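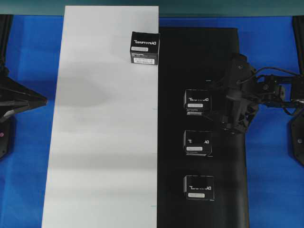

四只黑盒子，底下铺着蓝布。

钟声

侯玉芳不信钟会自己响。

她在车上就把这话跟邻座讲了。邻座是个去齐萨萨里看女儿的老太太，剥着橘子，听完只说，你去听了就晓得了。侯玉芳最烦这句话。她在报社校对科坐了大半辈子，凡是说“你去了就晓得了”的稿子，末尾都找不到出处。

她是替表姐来的。表姐夫去年冬天没了，表姐从秋天起就听人讲，齐萨萨里山上那口钟夜里自己会响，响几下，是过去的人在报平安。表姐信了，汇了一笔钱过去，又汇了一笔，第二笔汇完才打电话告诉她。侯玉芳在电话里问：汇给谁？表姐说：汇给钟。侯玉芳说：钟有账户？表姐就哭了。

她后来想，那句话可以不说的。可是钟确实没有账户。

镇子不大，一条河，一座桥，桥头是熊家客栈。老板姓熊，五十来岁，说话的时候喜欢把手按在柜台上，好像怕柜台跑掉。他给她登记，给她钥匙，问她是不是来听钟的。

“我来看钟。”侯玉芳说。

“都一样。”

“不一样。”

熊老板没有争，从柜台下面抽出一张纸来。纸上印着钟的来历：某年某月铸成，铸钟的人姓什么，钟重将近1547斤。侯玉芳把纸举远了看。将近，后面跟着这么零碎的一个数。称过就是称过，没称过就是没称过，将近1547是怎么个称法？她从包里摸出红笔，在“将近”两个字下面画了一道，又觉得在人家柜台上做这种事不体面，把笔收了。

“这是谁写的？”

“镇上写的。”

“镇上哪一个？”

“就是镇上嘛。”熊老板说，“以前就有的，我们照着印。”

她把纸折起来放进口袋。

山上去要走317级石阶，这个数也是纸上印的，她没有数。膝盖不好，走到一半就顾不上别的了。路边有人卖香，有人卖一种叫维乌拉的凉茶，装在竹筒里，说喝了耳朵清亮，夜里听得真。侯玉芳问里面有什么，卖茶的女人说有草。什么草？山上的草。侯玉芳说那我不如直接啃山。女人笑起来，白送了她一筒。她喝了，是甜的，糖放得很重，耳朵没有什么变化。

钟挂在一间没有墙的亭子里。她绕着走了两圈。钟是真钟，绿的，口沿上缺了一小块，旁边一根撞木用铁链锁着，锁生了锈。她伸手拽了拽，锁是结实的。她又蹲下去看钟的里面，没有钟舌。没有钟舌的钟，撞木又锁着，要响只能从外面打。从外面打，就得有人。这个道理简单得很，她不明白为什么要坐一天的车来想。

亭子柱子上钉了一块牌子，写着修缮由塔尔特公司资助，下面一行小字，说有心意者可扫码。码已经被太阳晒得发白了。侯玉芳认出来，表姐发给她的截图上，收款那一栏也是这三个字。
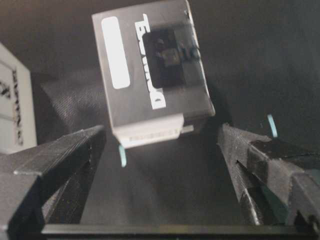 她下山去找这家公司。镇上的人指给她一栋临街的房子，楼下卖雨伞，楼上门关着。卖雨伞的说，楼上的人有时候来，有时候不来。什么时候来？做法会的时候来。做什么法会？卖雨伞的看看她，问她买不买伞。她买了一把。买完伞，卖雨伞的倒肯多说一句了：那家人原先是卖轮胎的。

晚上她在客栈的饭堂里吃面。同桌的是两口子，从很远的地方来，儿子在海上没了，没有找到。男的不说话，女的说得很多。她说他们已经来过一回，上一回钟响了四下。四是儿子的小名，排行老四。

“那要是响三下呢？”侯玉芳问。

女的愣了一下。

“三下的话，我们是三口人。”男的忽然开口了。

侯玉芳低头吃面。她知道自己应该接着问，响两下呢，响五下呢。她校了那么多年稿子，见过太多这样的句子，怎么读都通，什么也没有讲。可是那男的把自己碗里的蛋夹给了女的，女的又夹回去，蛋掉在桌上，两个人都去捡。她就没有问。

她决定夜里不睡。要拆穿一件事，至少得在场。

她先在自己房间里坐着，灯开着，窗户开着，新伞靠在门边。然后她下楼去找热水，走错了一扇门，进了熊老板放杂物的屋子。
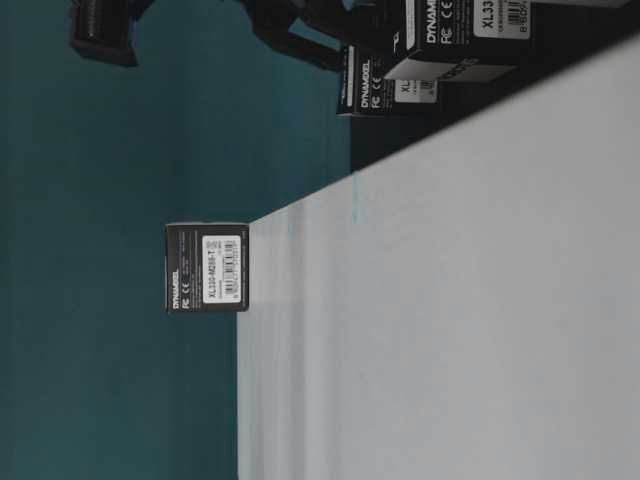 后来她跟表姐讲这一夜，讲到那间屋子总要停一停。她本来盼着在里面找到一点什么，喇叭，电线，录音机，随便哪一样都行，她就可以把熊老板叫起来当面问。墙是很深的青绿色，什么也没挂，跟前一张白桌子，桌沿上侧着搁了一只黑色的小盒子，印字的那面朝外。她站在门口看了好一会儿，心里已经把话都编好了：声音就是从这里面出来的。可是凭什么呢？盒子就是盒子。她要是看见一只盒子就说里头有钟，跟那些听见一口钟就说里头有人的，差得也不远。她退出来，把门带上了，热水也没有打。

过了半夜，钟响了。

声音不大，比她想的要低，从山上下来，贴着河面过去。响了一下，隔了很久，又一下。她冲到窗前，山上是黑的，没有灯，也没有人打着手电往下走。她等第三下，等得脚都麻了，没有。

两下。她立刻想到表姐和表姐夫，两口子，一人一下。这个念头来得太快了，她很生气。她又想，老房子的水管夜里会响，桥上的铁板热胀冷缩也会响，远处哪家工厂换班也许要敲钟。她一样一样想过去，每一样都讲得通，每一样她都没有证据。

隔壁那两口子的门开了，有人在走廊里走，走到头又走回来。她听见女的小声说，两下，是我们两个，他叫我们两个好好过。男的说，嗯。

天亮以后她又上了一次山。锁还是锁着，锈还是那些锈。地上有脚印，可是地上一直有脚印，她昨天也踩过。她围着亭子找了半个早晨，找到一个橘子皮，一截香，一枚扣子。扣子是蓝的，四个眼，她放进口袋，想了想又掏出来放回原地。一枚扣子能证明有人来过，有人来过本来就不用证明。

退房的时候熊老板问她，听见了没有。

“听见响了。”她说。

“那就是了嘛。”

“什么就是了？”侯玉芳说，“有人半夜上山敲了两下，那个人是谁，你知道不知道？”

熊老板的手按在柜台上，按了一会儿。“我夜里睡得死。”他说。

“塔尔特收的钱，你这里分不分？”

“房钱是房钱。”他把找零推过来，一张一张铺平，“你这个人，来都来了。”

她把零钱数清楚，少一块，要了回来。

车上她给表姐打电话。信号不好，表姐的声音一会儿在一会儿不在。表姐问，响了吗？侯玉芳说，第二笔钱我让银行的人帮你去问，第一笔恐怕难了，以后谁叫你汇钱，你先打给我。表姐说好，又问，响了吗？

侯玉芳看着窗外，河在这一段跟公路并着走。

“响了。”她说。

“几下？”

她没有马上讲。旁边的人在打瞌睡，头一点一点的。她把伞从左手换到右手，说，钟重多少他们自己都没弄清楚，几下你就不要管了。表姐在那头不出声，她以为又断了，喂了好几遍，才听见表姐说：你讲嘛，我不汇钱。

“两下。”侯玉芳说，“但是我跟你说，那是有人敲的。”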